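The Arm Is the Cheap Part
What I learned from a year of shopping for a robot, most of it spent not buying one

September 2023

I had a spreadsheet with one line on it. The line said "robot arm," and next to it was a number I'd gotten off a dealer's website at eleven at night, and I was very pleased with myself. My little shop in Mosden assembles and packs kitchen drawers and cabinet fronts, and I'd decided we were going to automate the dullest corner of it. How hard could a budget be?

That spreadsheet now has a lot more lines, and I'd like to walk you through a few of them, mostly so you can get to the ugly total faster than I did.

The first thing I'd skipped was the gripper. I sort of assumed a hand came with the arm (it does not, at least not from anybody who quoted me). I had a choice between a plain two-finger gripper and a fancier one with more force sensing, and I spent weeks going back and forth. What settled it was fingertips. The plain gripper let us swap tips for $50 a pair, and I knew we'd chew through them learning how to approach a drawer edge. Cheap tips won. I put a dozen pairs in the budget and felt very grown up.

Then there was the stand, and the cable tray, and the floor. Oh, the floor! Ours slopes toward an old drain, which I'd stopped noticing years ago, and the dealer's installer spotted it before he'd put his coffee down. Leveling and anchoring came to $935. I'd budgeted zero.

Next, simulation. I went in thinking of it as a toy for universities with money to burn. Wollolau, the dealer I ended up working with, rents out seats on a simulation package, and they talked me into a trial. You build a rough version of your station, drop in the arm you're thinking of buying, and see what it can reach. I am not a computer person, and my first station looked like a dollhouse after an earthquake. But within a couple of evenings I could see that the arm I had my heart set on ran out of elbow room whenever a drawer was open in front of it. The next size up managed it easily. That difference would've cost me a return fee and a very long sulk, and I'd have deserved both.

I'd tell anyone to do this part before signing a thing. Use your own furniture dimensions, and put in the junk too, the stuff that sits on top of other stuff in real life. I left all of it out the first time and everything looked wonderfully roomy.

Time was the line I got most wrong. Papadakis, a small integration outfit a few towns over, quoted us about 600 hours for the whole job, and I laughed on the phone, which was rude of me. I had a couple of long weekends in mind. When they sent the breakdown I stopped laughing. There was safety review, fixtures, programming, more programming, training for my crew, and a fat block marked "exceptions," meaning all the times a part shows up crooked or doesn't show up at all. We cut the scope down instead of arguing with the hours. We'd asked for 4 drawer sizes and we settled on starting with two.

Which brings me to leasing. I'm a buy-it-outright person by temperament. I own my truck, I own my saws, I own a label printer older than some of my employees. But we leased, with an option to buy next March, and I've slept fine. The monthly payment is a little painful and it's the same amount of painful every month, and that suits a business like mine. Read the service terms slowly, though. One lease we looked at covered the arm and the controller and left out the gripper, and the gripper is the bit that touches everything!

If I were starting over, I'd write the task down before I looked at a single price. One paragraph, plain words: what gets picked up, where it goes, how often, and what happens when it goes wrong. I wrote mine last, after the quotes, and then had to send it around and get every quote redone. The dealers were nice about it. I would not have been.

I'd also hold back a chunk of money for the second month, when you know what you really need. Ours went to a better parts tray and extra training, and neither had crossed my mind when I was staring at that one-line spreadsheet.
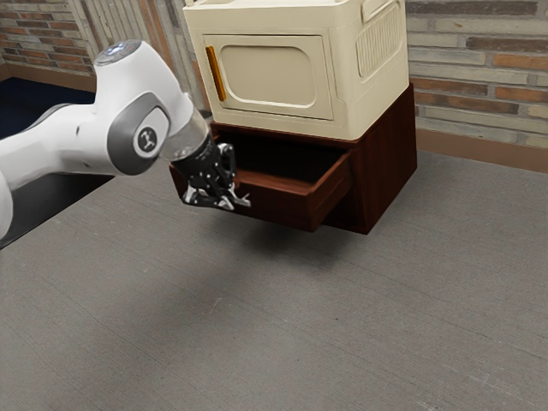
Enorora: We went through the same thing with our packing line and I'd add compressed air to your list. We picked an air-powered gripper because it was cheaper, then found out our old compressor couldn't keep up with it and the nailers at the same time. The new compressor ate everything we'd saved. Did your lease let you swap the gripper later, or are you stuck with the one you picked?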